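Takthorpe shop notebook, May, 7:40 a.m.

Glue trials again. Narendra wants a verdict on hide glue before we commit the Draltus chairs to it, and I want a verdict on whoever left the glue pot plugged in overnight. Mine is the quicker investigation, as I was the last one out.

Batch three was soaked in cold water, then warmed to 65 on the dial. The dial reads high. Huệ taped a note to the pot saying so in April, and the note has since been glued to the pot, which I take as a point in favor of the product.

Eight test joints, maple to maple, plain butt laps, clamped and left. Gus broke four of them with the long lever while I wrote down numbers. Two failed in the wood. One failed in the glue line at 49 on the gauge, and one at 50, both from the end of the batch where I had stopped to answer the phone and the glue had started to skin over. Lesson, for the third time in this notebook: let it ring.

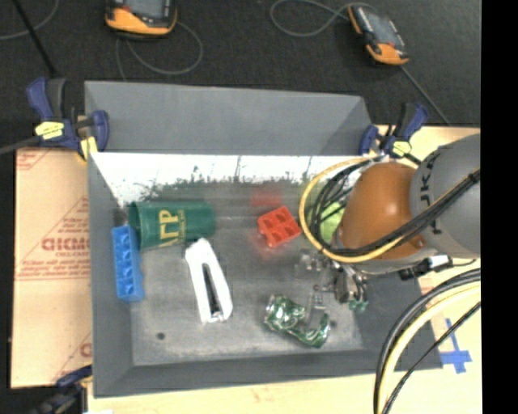
Open time is the real trouble. The recipe Birdie copied out for us promises a leisurely minute, and in a warm shop it may even be true, but our end of the building is next to the loading door and I get half that before the surface goes to jelly. Urea would slow it down. Urea also made the last lot smell like a barn and creep under load, so I'd sooner heat the parts. A rough gray floor with pale scratches all over it, like the one in that bin, is close to what the toothing plane leaves on maple when I lean on it too hard, and those joints were no stronger than the plain ones. I'm going to stop toothing the laps and save my wrists.

Lyle came by at lunch and announced that his grandfather used nothing but hide glue and never lost a chair. I asked where the chairs were. He said he'd have to check with his sister.

To do before batch four:
Borrow the good thermometer from Grirnon, and this time sign for it.
Warm the blanks in the cabinet at 50 for an hour first.
Break the other four joints once they've had their full cure - Gus, please don't start without me.
Order more granules. The open tub has a lump in it the size of a fist and I've been chipping at it with a screwdriver.

Pot is unplugged. Checked it twice, then went back from the parking lot and checked again.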